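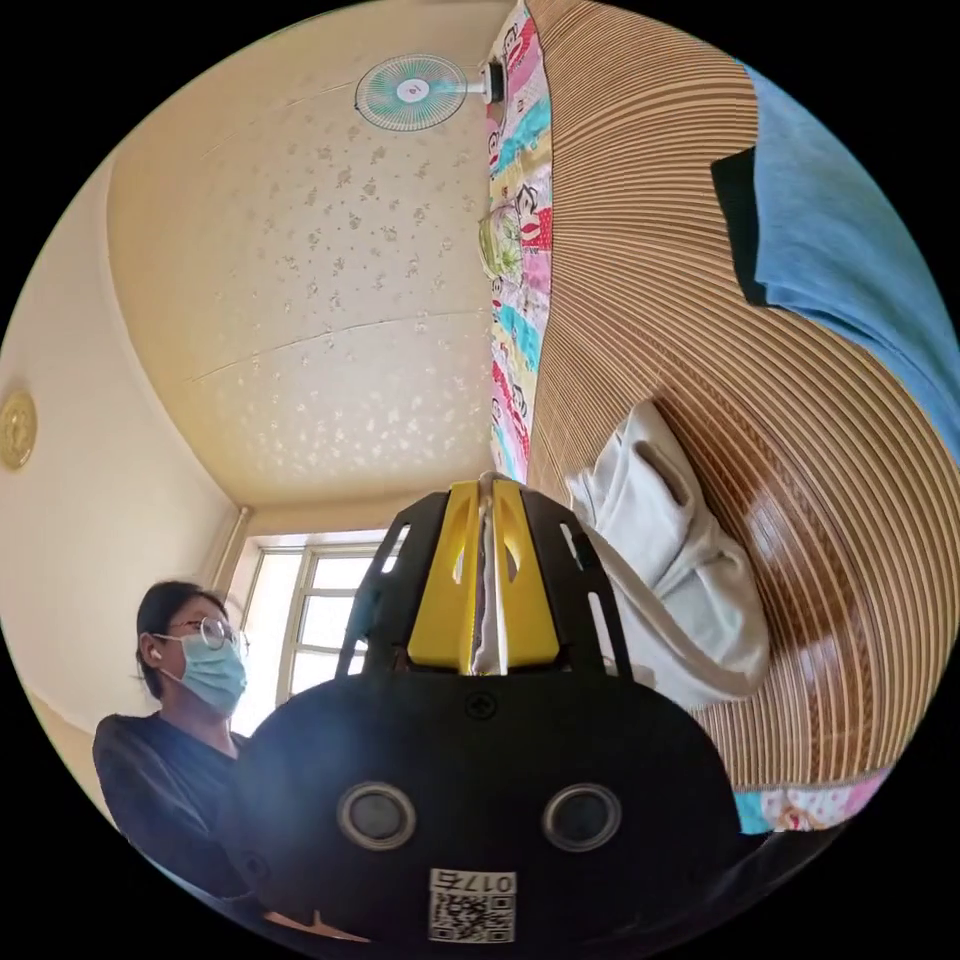 kanini_kombo wrote:
Linen curtains need washing before you hem them, full stop. I hemmed mine straight off the bolt and they came up a good two inches after the first wash. Now they hover over the floor like high-water pants.

Hostdale Home & Sewing Board
Home | Forums | New Posts | Search | Log in

Thread: Prewashing curtain fabric, yes or no?

pintuck_pat wrote:
Oh no, the floating hem! I've got 21 yards of a cotton-linen blend from Tultach sitting on my dining table and I was all set to start cutting tonight. Guess I'm running the washer instead (my poor washer). Do you dry it on hot too, or just hang it?

kanini_kombo wrote:
Hot wash, hot dry, the worst you'd ever do to it. Then press it while it's still a bit damp. It comes out so soft, you'll love it!

bobbin_down wrote:
Going to disagree here. If they're lined drapes you're never going to put them in a washer anyway. Prewashing takes the finish out and that finish is what makes a drape hang in those nice crisp folds. I vacuum mine and send them out every few years. Mine have been up since my kid was in diapers and the hems are still right where I put them.

pintuck_pat wrote:
These are unlined, for the kitchen, so they WILL get spaghetti on them.

bobbin_down wrote:
Ha, okay, kitchen is different. Wash away. I still say leave the living room stuff alone.

selvage_sam wrote:
Can I put in a word for the double hem? Turn it up 4 inches, then 4 inches again, and baste it by hand. Hang the panels for a week before you do the final stitching. Linen drops! Mine grew so much in humid weather that I had to redo the whole back door panel, and with the deep hem I had plenty to play with. It's slow but I really enjoy that part, radio on, big mug of tea.

kanini_kombo wrote:
Yes to the week of hanging. I skipped that too, of course. I'm adding a band of contrast fabric along the bottom of mine to get the length back, a rusty orange, and I'm kind of thrilled with it already.

bobbin_down wrote:
A band is a great fix. Prewash the band fabric, and yes, I heard myself say that.

pintuck_pat wrote:
First load is in! I zigzagged the cut ends so they wouldn't turn into spaghetti themselves. Will report back on how much it shrinks.

Last updated: July

Related threads
Pimix thread on linen, does it shed?
Baek rods: which rings fit?
How wide should kitchen panels be?
Pressing long seams on a small board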